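Cuando las dos pinzas se acercan, manda el árbitro: una charla con Efa Lougher

Llegué a Wastinetti con una lista de preguntas sobre redes neuronales y me fui con media libreta llena de apuntes sobre relojes. Relojes de ordenador, quiero decir, marcas de tiempo, colas, mensajes que llegan tarde. Efa Lougher lleva el software de control de las celdas de dos brazos y, si le das cuerda (yo se la di), puede pasarse una mañana entera hablando de milisegundos sin mirar el suyo.

Nos habíamos cruzado un par de veces por correo a cuenta de Bronent, el planificador que su equipo usa para que dos brazos trabajen sobre la misma mesa sin estorbarse. Yo lo había probado en casa, en simulación, y se me quedaba colgado en cuanto pedía algo con las dos manos juntas. Se lo conté nada más sentarme.

«¿Qué versión?», me preguntó. Se lo dije. «Ah, claro. Esa planificaba un brazo y luego el otro. El primero reservaba todo el volumen por donde iba a pasar, como quien deja la toalla en la tumbona, y el segundo se quedaba sin sitio. Con las pinzas lejos no se notaba. En el centro de la mesa, que es justo donde pasan las cosas interesantes, no había solución nunca.»

Ahora la reserva lleva hora de entrada y hora de salida. Un brazo pide un trozo de espacio durante un rato y lo suelta, y quien reparte es una pieza que en el equipo llaman el árbitro. Yo me esperaba un monstruo de código, la verdad, y le pedí verlo. Son 1.891 líneas, me dijo, y le pareció mucho. «Hay por lo menos un tercio que son casos que metimos a las tantas para salir del paso. El día que tenga una semana tranquila le meto la tijera.» Le pregunté cuándo sería eso y se rió.

La celda en la que lo prueban tiene los dos brazos montados en un mismo raíl, en el borde delantero de una mesa con dibujo de mármol, y cuando trabajan en el centro se quedan casi pinza con pinza. Encima hay cosas de las que a mí me daría pereza modelar: servilletas de papel dobladas, vasos de papel apilados, un vaso rosa lleno de pajitas, una bolsa de regalo con asas de cordel. Le pregunté cómo representa el planificador una bolsa de papel.

«Mal», dijo. Y luego, ya en serio: «Como una caja con un margen gordo por arriba, por las asas. Al principio intentábamos reconstruir la superficie buena, con su malla y todo, y era precioso en la pantalla y no servía para nada, porque el asa salía en un fotograma sí y en otro no. El planificador veía un obstáculo que aparecía y desaparecía y replanificaba como loco. Una caja tonta que se está quieta me vale mucho más.»

Con las pajitas hacen algo parecido, un cilindro más ancho que el vaso y bastante más alto. ¿Y las servilletas? Ahí se puso a dibujar en mi libreta, cosa que agradezco aunque ahora no entienda el dibujo. Por lo que saqué en claro, la pila se trata como un bloque para esquivarla y como otra cosa distinta para cogerla, y son dos módulos que ni se hablan. La percepción publica las dos versiones a la vez y cada uno escucha la que le toca. Le dije que me sonaba a duplicar trabajo. Me contestó que sí, que lo era, y que lo volvería a hacer.

Pasamos un buen rato con los cables, que en esos brazos son morados y hacen unos bucles altos por encima de las muñecas. Yo daba por hecho que el planificador los ignoraba.

«Los ignoraba, sí. El modelo del robot que te baja todo el mundo no trae cables. Tú le dices que pase una muñeca por encima de la otra y por geometría cabe perfectamente. Luego hay un bucle ahí arriba que en el modelo no existe.» Lo que hicieron fue colgar de cada muñeca una cápsula invisible que engorda o adelgaza según el ángulo de las articulaciones. Nada de simular el cable de verdad (lo intentó alguien, duró dos semanas). La cápsula se ajusta a mano, con un fichero de configuración y bastante paciencia. Efa está orgullosísima de esa cápsula, me la enseñó en pantalla tres veces, y tengo que decir que a la tercera ya le había cogido cariño yo también.

Y entonces llegamos a los relojes.

El bucle de control va a 100 Hz. Las cámaras van por su cuenta, más despacio. La política, la parte aprendida, la que decide qué hacer con las manos, suelta de golpe un paquete de posiciones futuras y se pone a pensar en el siguiente. El problema es que, mientras piensa, el brazo se sigue moviendo, y cuando llega el paquete nuevo ya está viejo. «Medimos el retraso desde que entra la imagen hasta que sale la primera orden y nos daba 296 milisegundos. Yo habría jurado que era la mitad. Llevábamos meses echándole la culpa a la red de unos tironcitos que eran nuestros.»

¿De dónde salía tanto? De todas partes un poco, me dijo, y eso era lo desesperante. Una cola que guardaba de más. Una imagen que se copiaba dos veces. Un proceso que ponía la marca de tiempo al recibir el fotograma y no al capturarlo, y eso lo emborronaba todo lo demás. Para encontrarlo usaron Rosser, la herramienta interna con la que graban y repasan cada ejecución, y que yo le pedí que me dejara toquetear.

Me gustó mucho Rosser, lo digo sin que me pague nadie. Es feo como él solo, con unos grises de hace veinte años, pero mueves una barrita y van a la par el vídeo, las articulaciones de los dos brazos, lo que pidió la política, lo que concedió el árbitro y lo que hicieron los motores. Puedes pararte en un instante cualquiera y preguntar quién mandó eso. Efa me puso una ejecución en la que un brazo se frenaba en seco sin motivo aparente, y en la pista del árbitro se veía clarísimo: el otro había pedido el centro y se le había olvidado soltarlo.

«Eso antes eran dos días de buscar», me dijo. «Y de discutir, que es peor.»

Tienen 254 ejecuciones marcadas como casos de regresión, elegidas a mano, todas con alguna rareza. Cada cambio en Bronent se pasa por ellas en simulación antes de tocar la celda. Le pregunté si con eso dormía tranquila y puso cara de que no tanto. La simulación no dobla las servilletas como se doblan de verdad, y el papel arrugado ni lo intenta. Para lo que sí sirve es para cazar bloqueos, órdenes fuera de rango y ese tipo de despistes en los que dos procesos se quedan esperándose el uno al otro con una educación exquisita.

También quise saber cuánto decide la parte aprendida y cuánto el planificador clásico, que es la pregunta que me hacen a mí siempre. Efa no le da muchas vueltas. La política propone y el planificador puede decir que no. Si dice que no, ofrece lo más parecido que sea seguro, y si no hay nada parecido, el brazo se queda donde está. «Hay gente que quiere quitarlo, que la red aprenda sola a no chocarse. Me parece estupendo que lo prueben. En otra mesa.»

Le saqué el tema de los datos con los que entrenan y ahí estuvo más prudente, porque esa parte la lleva otro grupo. Lo que sí me contó es que les pide una cosa muy concreta a quienes graban demostraciones: que no corran al llegar al centro. Con las pinzas tan juntas, una demostración rápida le enseña a la política trayectorias que el árbitro luego va a rechazar, y acabas con un robot que propone y propone y no se mueve.

Para abril quieren tener lista la versión siguiente de Bronent, con las reservas calculadas para los dos brazos a la vez y sin turnos. Le pregunté si el árbitro desaparece entonces. Se lo pensó. «Se queda, pero más flaco. Le tengo manía y le tengo aprecio, las dos cosas.»

Antes de irme le enseñé mi simulación, la que se me colgaba. Tardó menos de un minuto en encontrar el fallo: tenía los dos brazos con el mismo nombre en el fichero de configuración. Lo de la versión vieja era cierto, ojo, pero lo mío venía de antes. 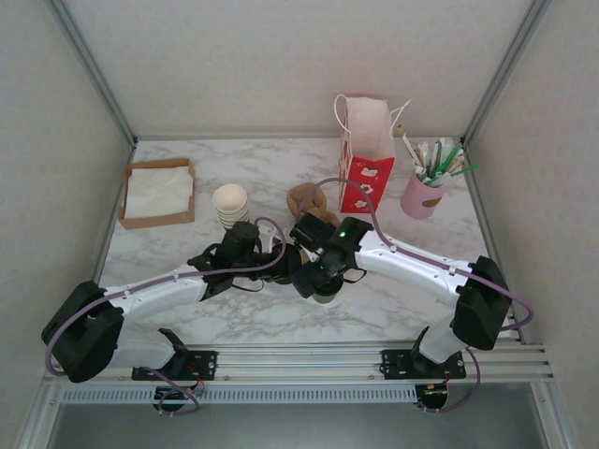 Jastotley, 11 de febrero de 2024

La conversación fue en español con ratos de inglés, y he traducido esos ratos yo. «Árbitro» es como lo dicen ellos, en el código aparece como arbiter. Si alguien tiene Bronent funcionando con brazos que no compartan raíl, que me escriba, me interesa sobre todo cómo habéis ajustado la cápsula de los cables.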